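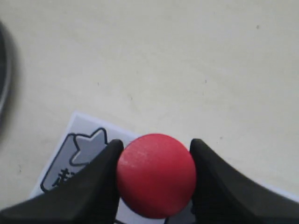 Figure 4. Red ball held between two black gripper fingers.

4. Oil separation in stored hazelnut paste

4.1 Paste preparation

The paste used in the storage trial was made from a single lot of shelled hazelnuts from the Zakier orchard, harvested in August and kept in sealed bags at 4 °C until roasting. Nuts with visible mold, insect damage or shriveled kernels were removed by hand. No attempt was made to sort by size, as the bakers who supplied the base recipe do not sort their nuts either.

Roasting was carried out in the deck oven at the Berrada bakery, on perforated trays, one layer deep. Two roast levels were prepared, referred to below as light and dark. The light roast was stopped when the cut face of the kernel had turned from white to ivory. The dark roast was stopped when the center of the kernel was an even tan. Trays were turned halfway through. Skins were rubbed off in a coarse cloth while the nuts were still warm, and small patches of skin that did not come away were left on.

Grinding was done in a Wevitz stone grinder. The temperature of the paste was measured at the outlet, and the grinder was stopped and left to cool whenever the reading reached 40 °C. In an early run this limit was not applied, and the resulting paste had a thin, shiny look and a faint cooked smell. That batch was discarded and does not appear in the results. Each roast level was ground either once (coarse) or until no grit could be felt between the teeth (fine). Sugar and salt were left out of all batches so that the behavior of the nut solids and oil could be followed without the effect of added crystals.

The four pastes were poured into straight-sided glass jars, leaving the same headspace in each, and closed with screw lids. Half of the jars were kept in a refrigerator at 4 °C and the other half in a dark cupboard in the test kitchen. Jars were not moved between readings.

4.2 Measuring the oil layer

Two measures were used. The first was the depth of clear oil above the paste, read through the wall of the jar with a ruler. The reading was taken at the same marked point on every jar, at eye level, against a white card. Where the border between oil and paste was blurred, the lower edge of the blurred band was taken as the border. Both authors read each jar separately and the mean was recorded.

The second measure was the share of oil released under force. A sample from the middle of the jar was placed in a weighed tube and spun at 3000 rpm. The free oil was poured off and the tube weighed again. Tubes were left upside down on a rack until dripping stopped, a step that was found to matter more than the length of the spin. When the tubes were only tipped and wiped, repeat samples from the same jar did not agree well enough to separate the coarse and fine pastes.

Samples for the second measure were taken from separate jars set aside for this purpose, so that the layer in the reading jars was never disturbed.

4.3 Results

Grind had a larger effect than roast. In both storage conditions the coarse pastes showed a clear layer of oil well before the fine pastes did. This agrees with the usual account of settling, in which larger particles fall faster through the oil and pack into a firm bed at the bottom. The bed in the coarse jars was hard to stir by the end of the trial, and in the dark coarse jars a spoon would stand upright in it.

Dark roasting increased the layer at both grinds. We attribute this to the weaker structure of the kernel after a long roast, which lets more oil out of the cells during grinding and leaves drier solids behind. The lower moisture of the dark kernels may also play a part, but moisture was not varied on its own and the two effects cannot be told apart with these data.

Refrigeration slowed separation in all four pastes. In the fine light paste kept cold, no layer deep enough to read was found at any point. Two of the cold jars of fine dark paste showed a cloudy band near the top that cleared when the jars were brought to room temperature. It was recorded as paste, following the rule given in 4.2, and counting it as oil would not change the order of the treatments.

The spin test ranked the pastes in the same order as the jar readings, with one exception. Fresh samples of light coarse and dark fine paste could not be told apart by the spin test, while the jars of these pastes differed clearly after storage. The spin test alone is therefore a poor guide to shelf behavior when both roast and grind are changed at once.

4.4 Use in tart filling

A baking check was run with the stored pastes. Each was stirred until even and then used in a plain baked filling of eggs, butter, sugar and hazelnut paste in a blind-baked sweet crust. Fillings made with coarse paste that had separated and been stirred back together tended to weep a little oil at the edge of the crust. The fine pastes gave no visible oil at the edge, whether or not they had separated in the jar.

Slices were tasted by 57 visitors to the Nunena food hall, who were asked to mark which of two slices they preferred and to write a reason if they had one. The written reasons dealt mostly with the crust. Those who did mention the filling described the dark roast as stronger or more bitter, and only the coarse fillings were called greasy. Because the slices were cut from tarts baked on the same morning and held at room temperature, the later slices had a softer crust, and the preference marks should be read with this in mind.

4.5 Limits of the trial

All nuts came from one orchard and one harvest. Oil content in hazelnuts varies with variety and season, and the depth of the layer in a jar will vary with it. The shape of the jar also matters: a narrow jar gives a deeper layer for the same volume of oil. The readings in this section should not be compared with readings from jars of another width unless they are first converted to volume.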